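Lista de verificação – armazém de consumíveis, Imum
Inspeção de 20/08/2019. Responsável: Augustina Asamoah. Acompanhou: Mathis Aubert.

1. Extintores
Conforme. Selo do extintor 163 ilegível – substituir.

2. Saídas e vias de evacuação
Não conforme. Paletes da Matberg a menos de um metro da porta norte. Retiradas durante a visita.

3. Estantes
Conforme com reserva. Montante da estante 353 com amolgadela junto à base. Carga limitada ao nível inferior até parecer da Tsikata.

4. Iluminação de emergência
Conforme. Autonomia ensaiada sem falhas. Próximo ensaio em novembro.

5. Produtos químicos
Não conforme. Ficha de segurança do desengordurante em versão antiga. A. Agbeko envia a atual.

6. Caixas de armazenamento
Verificar fissuras, encaixe da tampa e etiqueta. Não empilhar caixas com a tampa desalinhada. Modelo admitido: plástico transparente, com etiqueta na face frontal.
Caixa transparente sobre bancada forrada a papel pardo, com quadrícula de fita azul:

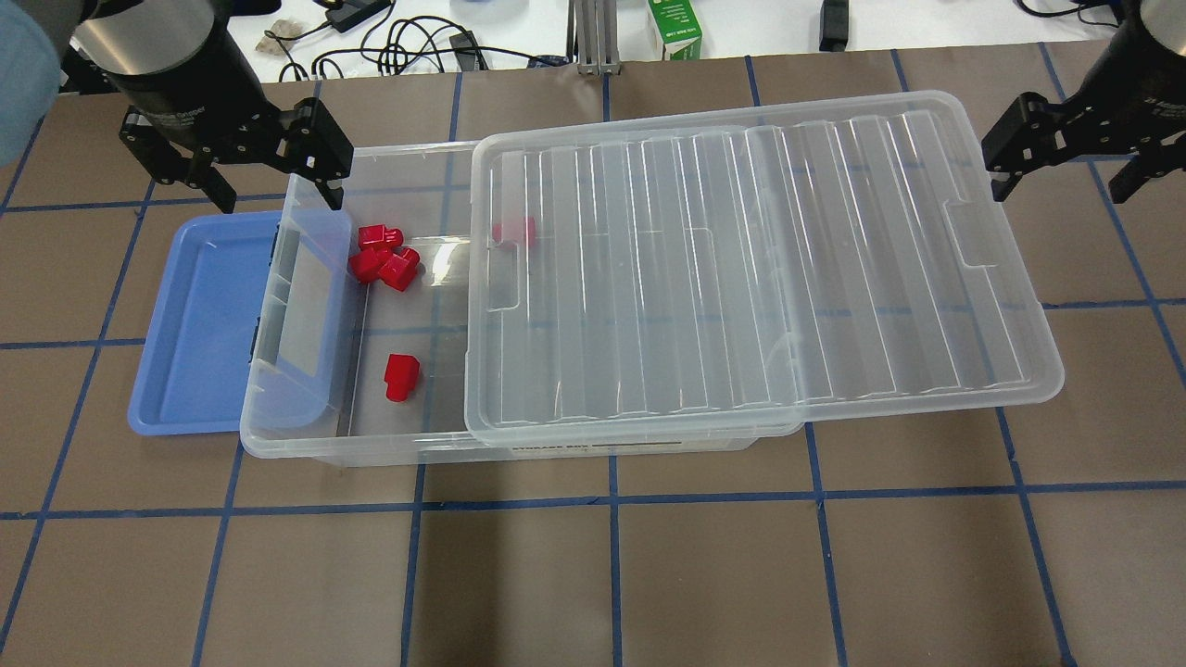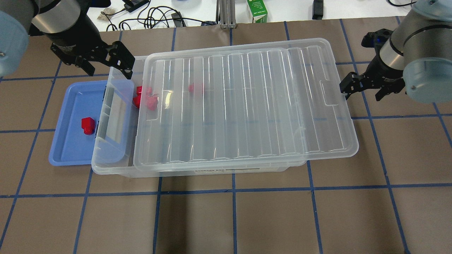
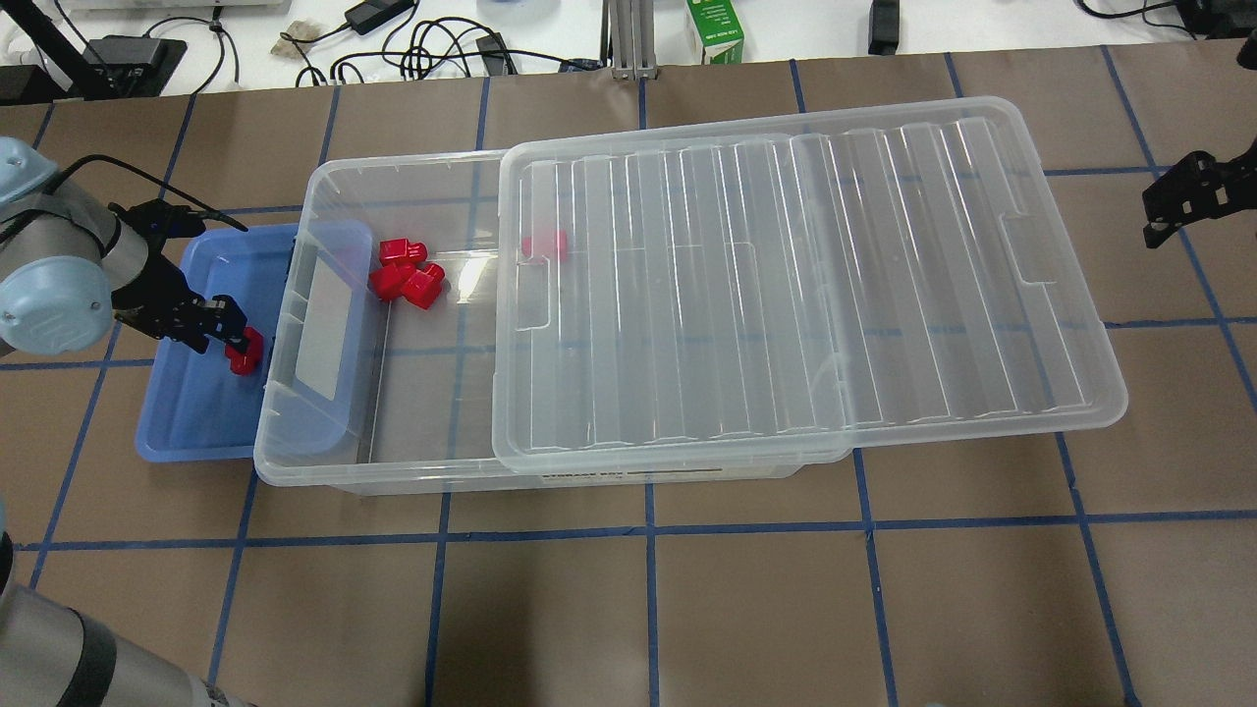

7. Quadro elétrico
Conforme. Porta fechada à chave, esquema unifilar presente. Falta identificar o disjuntor da linha 501.

8. Primeiros socorros
Conforme. Reposto o soro fisiológico – validade verificada por G. Śliwiński.

Itens 2 e 5: reverificar na próxima ronda.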